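6.4 False Grip Confirmations (Fault 481)

Read this section before you change any grip setting. Most of the grip settings that reach us from the field have been changed by someone who skipped it.

What the fault is

The Radside controller decides that an object is held when two things are true: the fingers have stopped closing, and the motor current has stayed above the hold level for the full dwell time. When both are true it reports GRIP OK and moves on to the lift.

GRIP OK does not mean the object is held. It means the fingers met something and pushed on it. A gripper pressing on the rim of a lid, on the side of a basket, or on its own pinched cable will report GRIP OK just as cheerfully. Fault 481 is logged when the current drops again during the lift, and by then the object is usually on the table or on its way there.

The fault was first written up at the Grernby site during a can transfer job. The log showed GRIP OK on every cycle, including the ones where the can was dropped. The first report blamed the cans. The second report blamed the operator. The cause was a dwell time that had been shortened to make the cycle look faster, together with a pick height set too close to the lid.

CAUTION: A falling can will not stop the arm. The arm continues to the place position with its fingers at hold force. Keep hands out of the work area until the status line reads IDLE. A pause is not IDLE.

CAUTION: Do not clear Fault 481 from the remote panel. Clear it at the cell, after you have looked at the gripper.

Before you start

You will need the 2.5 mm hex key, the Kang force gauge or another gauge you trust, and at least one sample of every object in the job. Do not use a foam block in place of the real object. Foam makes every gripper look good.

Note: The Auto Tune button on the Grip page sets the hold level from a single close. We do not recommend it. If it has been used, write down the value it chose and then carry out the steps below anyway.

Checking the grip

1. Press STOP and wait for IDLE. Release any held object by hand, with one hand under it.

2. Look at both fingers and the layered plates behind them. Tighten anything that moves. If a finger pad is shiny or has a groove worn in it, replace it before going further. No setting will make up for a worn pad.

3. Follow the ribbon cable from the upper arm down to the wrist. It should hang in a free loop and must not be drawn tight at any point of the move. A tight cable adds load at the wrist, and the controller can't tell that load from a grip.

4. Open the Grip page and set Dwell to 23. If it was set lower, someone had a reason. Find out what it was, but set it to 23 first.

5. Set Hold Level to 19. This is a starting value for light, rigid objects and nothing more.

6. Stand one sample upright on the table and jog the gripper down to the pick height at slow speed.

7. Close the gripper using Manual Close. Do not run the job. 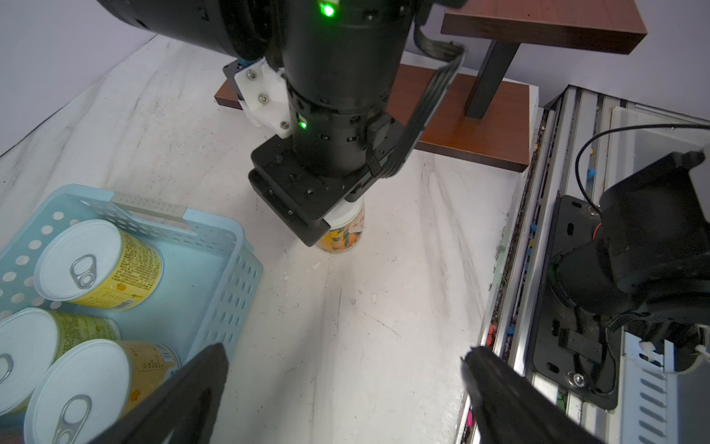
Figure 6-3. Gripper closed at the top of an upright can.

8. Check how far down the can the fingers reach. If they hold only the lid or the rim, lower the pick height in small steps and close again. A rim grip will often pass a short lift and fail on the way across.

9. Raise the arm by a hand's width and leave it there for about 11 seconds. Watch the object and ignore the screen. If it tilts, turns or slides, the grip has failed, whatever the status line says.

10. With the arm stopped and the status at IDLE, pull down lightly on the object with the gauge. Compare the reading with the table in Appendix C.

11. Lower the object to the table and open the gripper. Repeat steps 6 to 10 for every type of object in the job. Cans that look alike do not always weigh alike.

12. Save the values under a new name. Do not write over the old file until the job has run through a full shift.

Checking the basket and the table

Where the job moves cans to or from a basket, jog the open gripper through the basket position as well. A finger touching the rim or catching in a slot can produce a GRIP OK with nothing between the pads. Clear debris from the table and from the grooves of the rail. Small bits get under an object and make it stand at a slant, and the pick height you set so carefully will then be wrong by the thickness of a crumb.

If two arms share the table, park the second arm and switch it to LOCAL before testing the first. The collision setting in the Watine add-on is sold as a substitute for this step. Treat it as an extra layer and park the arm.

If the fault returns

a. Same object, same place: repeat steps 6 to 8. The pick height is the likely cause.

b. Different objects, same arm: repeat steps 2 and 3, then inspect the wrist joint as described in Section 8.

c. No pattern: save the log before restarting the controller. A restart deletes the current trace, and the summary it leaves behind says only GRIP OK – the one thing you already know not to believe.

Do not raise Hold Level again and again to make the fault go away. It will go away for a while, and you will be left with dented cans and hot motors.

Section revised Jul 17, 2021 by Amra Nikolaidis.

© 2021 Radside | Contact Support | Manual Index | Back to top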